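Motbridge finally gets its footpaths on the map

I've been grumbling about the blank patch east of Motbridge for ages, so I'm thrilled to report that it's gone! Filero, the little map editor I keep going on about, put out its March update this week, and the trail layer now has 589 paths in it. Before that we had 90.
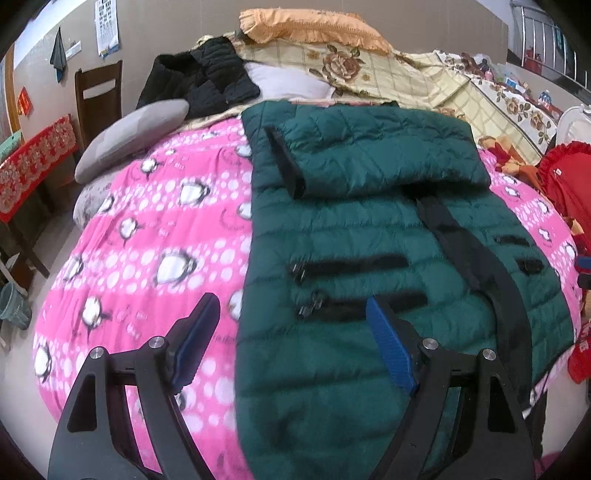

Most of the new lines were traced by Hadiza Aliyu and Ayman Zaki, who worked from old county survey sheets and then walked the doubtful bits themselves. Ayman told me the creek crossings were the worst part – three of them had been drawn on the wrong bank. The file export is quicker too, and you can now pull up to 500 paths in one go (the old limit was 100, and it drove me up the wall). 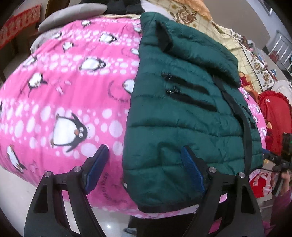

LOLVILLE, March – Next up is the Tamuno side of the river, where hardly any trails have names yet. Morenike Okonkwo is running a naming session at the Lolville library on Wednesday at 6 p.m., and I'll be there with my laptop and a long list of complaints about the hill shading.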